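Cuaderno del taller – banco de cocina, manos y controladores
Mayo, entrada empezada a las 9:40

Retomo lo que quedó abierto en la entrada anterior. El objetivo de esta semana es decidir con qué mano seguimos para la tarea de los platos, y no quiero decidirlo solo por la impresión de ver un par de intentos buenos. Tenemos dos candidatas: la mano Aven de cinco dedos y la pinza paralela Dunleavy, que ya usamos en el banco de los vasos. El controlador es Trimon en los dos casos, con la misma versión de firmware, para que la comparación sea justa.

Configuración de hoy: las dos manos Aven montadas, izquierda y derecha. Límite de corriente por dedo en 535 mA. Lazo de la muñeca a 200 Hz. La cámara de la cabeza con exposición fija, porque con la automática el panel amarillo del fondo nos cambiaba el brillo de toda la encimera y el detector de bordes perdía los platos claros.

Primero la calibración mano-ojo. El error residual salió un poco mayor en el brazo izquierdo que en el derecho, lo mismo que la otra vez. Sospecho del soporte de la muñeca y no de los encoders, pero todavía no lo he desmontado. Lo dejo apuntado.

Tarea: agarre de los platos por el borde en el hueco de la encimera, con el lavavajillas abierto y el cesto fuera. Empezamos con agarre de tres dedos y el pulgar por detrás.

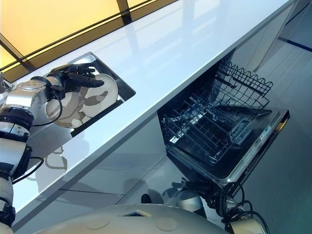
¿Por qué no usamos directamente la pinza paralela, si es más simple y más barata de reparar?
Porque con dos platos solapados la Dunleavy necesita un hueco entre ellos para meter la punta, y cuando no lo hay tiende a coger los dos. Con dedos separados se puede sujetar uno y dejar que el otro se apoye. Si los platos vienen siempre separados, la pinza es suficiente y yo la preferiría.

Observaciones de la mañana, sin mucho orden:

El cierre por posición es demasiado brusco. Cuando el índice toca antes que los otros, el plato gira sobre su apoyo y el agarre ya no queda donde lo planificó Gravance. Pasé a cierre por corriente en dos fases, primero contacto suave y después apriete, y el giro bajó bastante. Tiempo de la primera fase: 229 ms. Probé también con más tiempo y no vi ninguna mejora, solo se hace más lento.

Las yemas resbalan en el esmalte. En la pinza tenemos las almohadillas de silicona nuevas, y en la mano Aven las yemas son las de serie. Esto significa que la comparación todavía no es justa del todo. Hay que pedir material para forrar las yemas, o quitar las almohadillas a la pinza. Prefiero lo primero.

Los cables del antebrazo molestan. Con la muñeca girada más allá de cierto ángulo, el lazo queda delante de la cámara y tapa una parte del plato justo en el momento del contacto. En el registro se ve como un salto en la pose estimada. He puesto un límite provisional en la articulación, pero lo correcto sería pasar los cables por el otro lado. Pendiente para quien tenga las manos más pequeñas que yo.

11:15. Reinicio del Trimon izquierdo por un fallo de comunicación. El mensaje era «timeout en bus», sin más información. Volvió sin problema, pero guardo el registro. Si aparece otra vez cambio el cable antes de mirar el software.

Después de la pausa pasé a la posición de retirada, que era la otra parte del plan: abrir los dedos, separar la palma y volver a una postura segura sin rozar las varillas del cesto. En simulación la trayectoria es limpia. En el banco hay menos margen del que dice el modelo, porque el modelo del cesto es una caja y el cesto real tiene el borde ondulado.
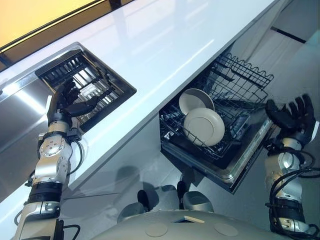 Para la retirada añadí un punto intermedio más alto y bajé la velocidad en el primer tramo. El precio es un ciclo más largo, pero por ahora el tiempo de ciclo no me preocupa. Lo que sí me preocupa es que el planificador considera los dedos siempre cerrados cuando calcula colisiones, y al abrirlos la mano ocupa mucho más espacio. Con la pinza este error casi no se nota. Con la mano hay que corregirlo en Gravance, no vale ir poniendo puntos a mano para cada posición del cesto.

Memoria de registro: el búfer del Trimon se llena a las 1,000 muestras y después escribe encima de las primeras. Yo no lo sabía y perdí el principio de dos intentos. Hay que descargar después de cada intento, o bajar la frecuencia del registro.

Opinión provisional – para platos solapados sigo con la mano Aven. Para vasos y tazas no veo motivo para cambiar la Dunleavy.

Pendiente:
Forrar yemas y repetir la serie con el mismo límite de corriente.
Cesto: medir el borde y hacer una malla decente.
Revisar soporte de la muñeca izquierda.
Modelo de colisión con la mano abierta.
Preguntar si el segundo juego de almohadillas llegó ya o está todavía en el almacén.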